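Care and Handling of Soft Toys in Lending Collections
Speaker notes, session 5
Speaker: Elspeth Strachan, Clilavo Toy Library Service
August 20, 2020

Opening

Good morning, and thank you for attending. The session is intended for staff who receive, inspect and shelve soft toys at our lending branches. Hard toys and puzzles were covered in the previous session and will not be repeated. Questions will be taken after the section on repairs.

(Wait for latecomers to be seated. Handouts are on the side table.)

Why soft toys need their own procedure

The service holds 700 items, of which 43 are soft toys. They make up a small share of the collection and a large share of the inspection time. A plastic truck can be wiped and returned to the shelf. A plush toy has a pile that holds dust, seams that open under strain, and small attached parts that must be checked by hand.

Branches have until now followed their own habits. The Ullon branch inspects at the counter while the borrower is present. The Rønning branch sets returns aside and inspects them together at closing time. Either arrangement is acceptable, provided that the inspection is recorded on the item card before the toy is lent again.

Reading the face

Begin each inspection with the face. It is the part a child touches most, and it is where makers attach the greatest number of small details. Staff should establish first whether the features are stitched, glued or fixed with a backing. Stitched features are preferred for the under-threes shelf. Glued features are not accepted for that shelf under any circumstances.

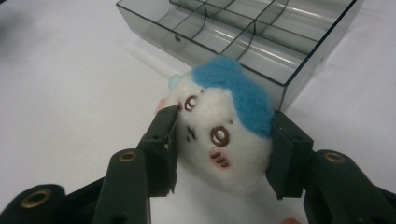

Slide 4. White plush with embroidered face and blue felt patch.

(Leave the slide up for this section.)

Please note the eyes on this toy, which are rings of brown thread, and the small cross-shaped mouth. The blush on the cheek is also stitched, in three short slanted dashes. When you inspect embroidery of this kind, run a fingertip along each line and feel for a raised loop. A loop can be drawn back through the fabric from behind with a blunt needle. It should never be trimmed.

The bright blue felt across the head calls for a separate check. Felt has no woven edge, and it may lift at the border long before it comes away. Press along the full outline of any felt piece and record the location of any gap. Small projecting parts, such as the pale blue nub near the top of the head, should be given a gentle pull in two directions.

Cleaning

Long white pile shows marks readily and is easily flattened by rough handling. Brush first with a soft, dry brush, working in one direction. For spots, use a barely damp cloth and the Zulo unscented soap supplied to each branch. Do not soak a toy that carries felt trim, as the color may run into the pile.

Allow the toy to dry completely on a rack, away from direct heat. Machine washing is permitted only where the sewn label says so.

Repairs

(Pass around the sample seams.)

Open seams are closed with a ladder stitch in matching thread. A toy with a missing part is withdrawn until the part has been replaced or its remaining threads removed. The replacement of an entire face is outside the scope of branch work. Such items are sent to the central store with the item card attached.

Questions

Take questions for as long as time allows. If asked about budget, state that 100 repair kits have been ordered and that delivery is expected in November. Requests for additional brushes should be submitted in writing to the central store.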